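Work, Skills and Automation
Unit 11 handout: The dismantling bench at Oberholzer

Read this before the tutorial. You will need your notes from Unit 10 on job content and job grading.

Background

Oberholzer takes in retired office computers at its Oltitz site, wipes or shreds the drives, and sells what is left as parts or sorted scrap. The dismantling bench used to be all hand work. Each person took a machine from the cage, opened it, stripped it to the bare case and started on the next one. Last November the firm put in a robot cell called Kukska, which now does part of the stripping on desktop machines. Laptops, servers and anything with a damaged case still go to the hand benches.

The bench has a crew of 16 across two shifts. The number did not change when the cell started up, and the company agreed in writing that it would not change for the first year. What did change is who does which task, how the day is paced and what people have to know. These are the three headings we will use in the tutorial.

1. Tasks

Before the cell, a dismantler's work was a long chain of small jobs: open the case, release the drive carrier, pull the memory, unplug the power supply, lift out the board. The firm's own task sheet lists 13 steps for a standard desktop. In planning the cell, the production engineer, Kilian Pfister, went through the sheet with the crew and marked each step as "cell", "person" or "either".

Steps with a rigid part and a clear grip point mostly went to the cell. Cables mostly stayed with people. A cable can lie anywhere in the case, it may be hooked behind something, and pulling it the wrong way can damage a connector that has resale value. Processors also stayed with people, as the pins and contact pads are easily spoiled and the good ones are worth money.
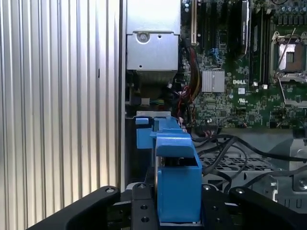 Fig. 1. Gripper holding the blue drive carrier in an opened Dell desktop. Note the loose run of cables beside the board, and the empty CPU socket at upper right.

The result is that the crew's share of the work has become less varied in one way and harder in another. People no longer do the easy steps that gave their hands and eyes a break between the fiddly ones. Several of the crew raised this at the first review. One put it like this: "I used to get a breather on the carriers. Now it's cables all morning."

2. Pace

The hand benches had no fixed speed. There was a weekly target, and people built up a lead early in the week or caught up later. The cell runs at a steady rate and passes cases along on a short roller track. If the person downstream is slow, the track fills and the cell stops. Every stop is logged, with a time and a reason code.

In the first full month the log recorded 727 stops. Management first read this as a staffing problem. Benedikt Hauser, the shift lead, sorted the entries by reason code and found that the largest group came from cases the cell could not identify, mostly older models with no entry in its library. These had nothing to do with the people on the track. The firm has since agreed that the log will not be used in individual performance talks. The crew asked for this in writing and got it.

3. Skill and grading

Two new duties appeared that were in no one's job description. The first is teaching the cell a new model, which means showing it where to grip and in what order. The second is clearing a fault, such as a carrier that jams on its way out.

Both were first given to the outside integrator, Gasimley, at a call-out charge. After some weeks of waiting for visits, the crew began to do them informally. Dismantlers know which latches stick and which carriers have to be tilted before they slide, so their grip points tended to need fewer corrections. The work was not paid at a higher grade until the spring review, when a "cell operator" grade was added. Four people hold it so far. Others have asked for the training and are waiting for a place.

For the tutorial

Bring half a page on each of the following. Dot points are fine.

Choose one step from the task sheet (Appendix B) and say who should do it. Consider damage and strain as well as speed.

The stop log was set up to monitor a machine. Describe how it could come to monitor people, and what rule you would write to deal with that.

The crew did the teaching work for months before it was graded. Should back pay have been offered? Give the argument you expect from each side.

Written answers are due 21st April, through the unit page. Appendix B is in the same folder as this handout.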